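El Archivo Parroquial de Rirkport abre su consulta pública

La comisión de patrimonio de la diócesis de Tullton comunica que los libros de bautismos, matrimonios y defunciones de las antiguas misiones pueden consultarse ya en la sede de la calle Lerier.
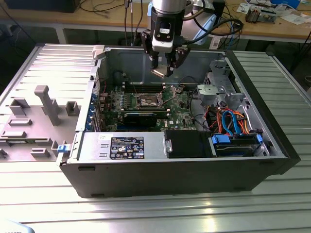
El fondo reúne 1141 registros, entre ellos las actas de la congregación Du Plessis – la más antigua de la comarca – y 14 cuadernos de catequesis. La sala admite lectores con cita previa.
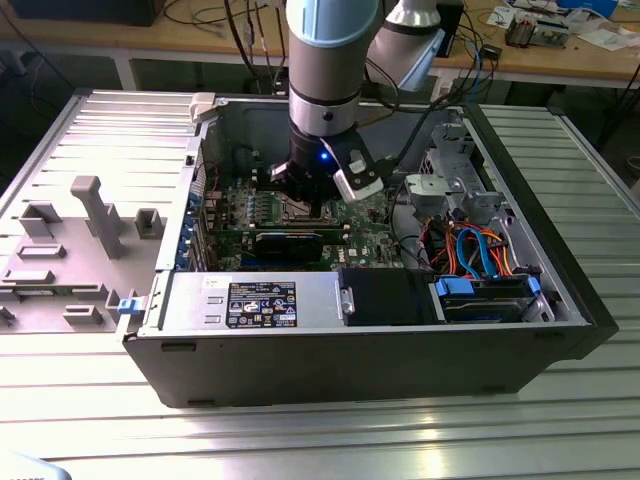 Fotografía: Yaowalak Rattanakul

Las solicitudes se dirigirán por escrito a Elmarie Xaba, archivera diocesana. El plazo para proponer nuevas donaciones queda abierto hasta diciembre.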